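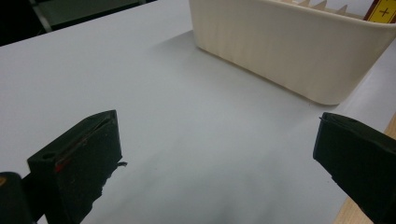

Subira Mfaume does not accept that the starch paste is at fault. Her note in the margin of the previous entry asks that the humidity log be examined before any more adhesive is discarded, and she points out that the same paste held without difficulty on the Tagle ledgers. The objection is reasonable and has been adopted as the starting point for this entry.

Conservation workshop, paper section
Notebook entry, November
Subject: lifting of spine linings on the Arside account books

Background. The Arside account books came to the section in poor condition, with red rot on most of the leather and the original linings perished. Relining was carried out in two campaigns, the first with wheat starch paste alone and the second with a mixture of paste and methyl cellulose. Linings from the first campaign are sound. Linings from the second have begun to lift at the head and tail, and on one volume the lining has come away along the whole of the shoulder.

The earlier entry attributed this to an old batch of paste. That view was formed quickly and is withdrawn for the present.

Humidity. The log for the workshop shows relative humidity falling below 40 percent on several nights during the second campaign, when the heating was left on its daytime setting. During the first campaign it remained close to 50 percent throughout. The books were left in the press overnight in both cases, but in the second they were taken out at 8:30 in the morning and placed directly on the open shelving near the radiator. It is possible that the linings dried too quickly and shrank before the text block had settled.

Against this, Qusai Khasawneh observes that the volume with the worst lifting was never on the open shelving. It went back into its box on the same morning. The press book confirms this. Humidity alone will therefore not explain everything, although the box itself was stored dry.

Paper. A second difference has come to light. The first campaign used the heavier Skukine tissue from the old stock. When that ran out, the section changed to the Skavedum sheet, which is lighter and has a more pronounced grain. The order was entered under the same shelf number, so the change does not appear in the treatment records. The records for the second campaign are to be corrected in ink, initialed, and the original wording left legible.

Grain direction was checked on offcuts found in the drawer. Two of the offcuts had been cut across the grain. Whether the pieces on the books were cut in the same way cannot be determined without lifting them, except on the detached volume, where the lining was examined under raking light and found to run across the spine. On that volume, at least, the grain was wrong.

Test. Dummy spines have been made up from discarded text blocks of similar thickness. The arrangement is as follows.

Set A: Skukine tissue, grain head to tail, paste only.
Set B: Skavedum sheet, grain head to tail, paste only.
Set C: Skavedum sheet, grain head to tail, paste and methyl cellulose.
Set D: Skavedum sheet, grain across the spine, paste and methyl cellulose.

All four sets were lined on the same afternoon from one cooking of paste, strained twice. Half of each set will dry in the press and remain in the humidity cabinet. The other half will go to the shelving by the radiator at 8:30, as before. Mr. Khasawneh has asked that nobody flex the spines before the first inspection, and a slip to that effect has been placed on the cabinet door.

Observations so far. The Skavedum sheet expands noticeably when pasted and is difficult to lay without a crease at the shoulder. Set D was the worst in this respect. A longer relaxing time between blotters improved matters – the last piece laid went down cleanly. The mixture with methyl cellulose remains workable for longer but takes a good deal of patience at the tail, where it slides under the folder.

Volume 435. This is the volume with the detached lining. It is to be left as it is until the test has been read. The loose lining is in a labeled folder inside the box, and the sewing has been checked and is firm. The reader who requested it has been offered the microfilm.

Other matters. The bone folder with the chipped edge has been withdrawn from use, as it was marking the damp tissue. The brass weights need new covers. The heating timer has been reset, and the setting is written on the inside of the panel.

Questions carried forward. Ms. Mfaume wishes to know whether the first cooking of paste in the second campaign was made with filtered water. The notebook for that week does not say. She also suggests a fifth set with the Skukine tissue cut across the grain, if enough of the old stock can be found. There is a part sheet in the plan chest, third drawer, under the marbled papers.

First inspection of all sets at 4:00 tomorrow, before the lamps are needed elsewhere.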